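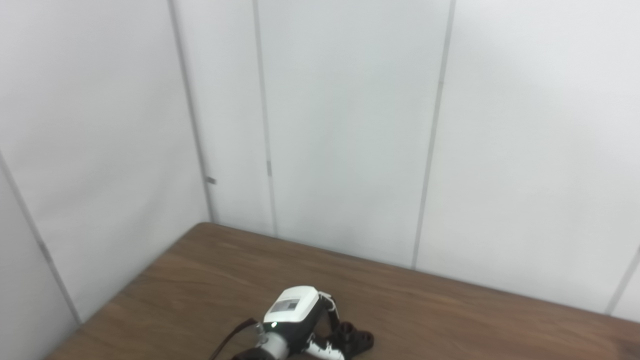 Fig. 1. Work corner, table against the white panels.

Small Rooms, Flat Surfaces: a work corner for the Mestolthorpe study
Kaja Žukauskas and Telmo Escobar
Final report, 3 Jun 2019

1. What we wanted

A corner to do small table jobs in. Sorting, wrapping, labeling, opening things. Flat light, plain background, a table that doesn't wobble. The brief from Waltach said "a neutral workplace" and left the rest to us. Two people, one semester, budget small.

Started in January with sketches. Kaja wanted an open table in the middle of the room, Telmo wanted walls. Walls won, mostly because the Mestolthorpe room has a lot going on in it - notice boards, coats, a radiator painted green.

2. The table

Wood top, medium brown. We looked at a white one first and dropped it. White things on a white table just vanish, and half of our test objects were white. The brown has enough grain to look like furniture but not so much that you lose a small part on it.

Problem: it shines. Overhead light comes back off the top, across the middle and toward the right. Tried moving the table, got a different shiny patch. A matte wax might fix it, we ran out of time to try.

3. The walls

Smooth white panels, meeting at thin gray seams. The table goes right up into the corner so nothing rolls off the back. Good decision, would do it again. Only downside is cleaning - crumbs and paper bits collect along the line where the table meets the panel and you need a narrow brush to get them out.

Panels mark easily if you lean a chair on them. Don't lean a chair on them.

4. Objects and handling
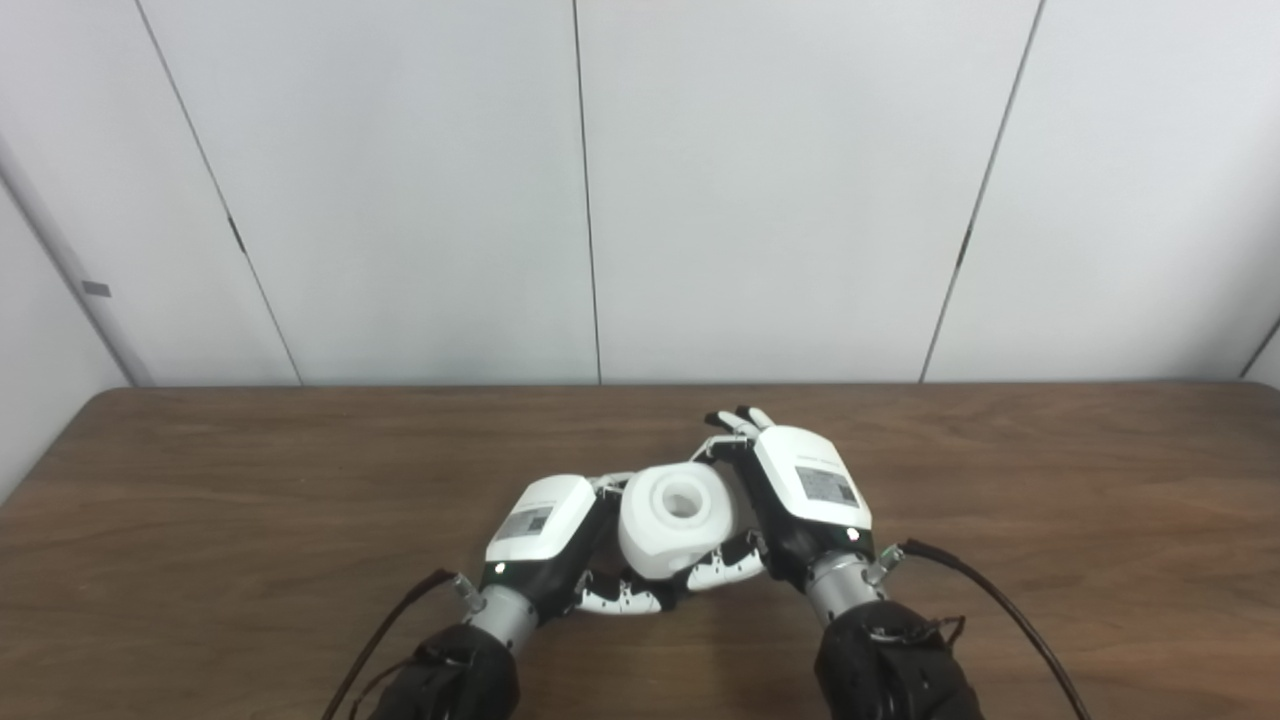 Choosing the test objects took longer then building the corner. Our first list was too long and too random (Telmo's list, he agrees). We cut it down by asking what each shape teaches you about the table. Boxes stay put. Flat things need an edge to get picked up by. Cylinders are the awkward ones, they want to roll, so a white cylinder like this one gets held from both sides, one hand curled under it and the other pressing on the top. Works better than chasing it with one hand. It also settled the color question for us, white shows up fine over the brown. Against the panels it would be harder to see, so keep the work low and close to the table top.

5. What didn't work

The Montes folding table. Lighter, cheaper, but it sagged when you pressed down on it. Returned.

Tape marks on the table top. They peeled, left glue, and we spent an afternoon on the glue.

Also our log sheets. Trimthorpe format has 2 columns for time and none for remarks, so the remarks ended up in the margins and some we can't read anymore.

6. Still to do

Wax test on a spare board. Narrow brush, buy one, hang it on a hook near the table. Retype the margin remarks wich are still readable - Kaja has the sheets.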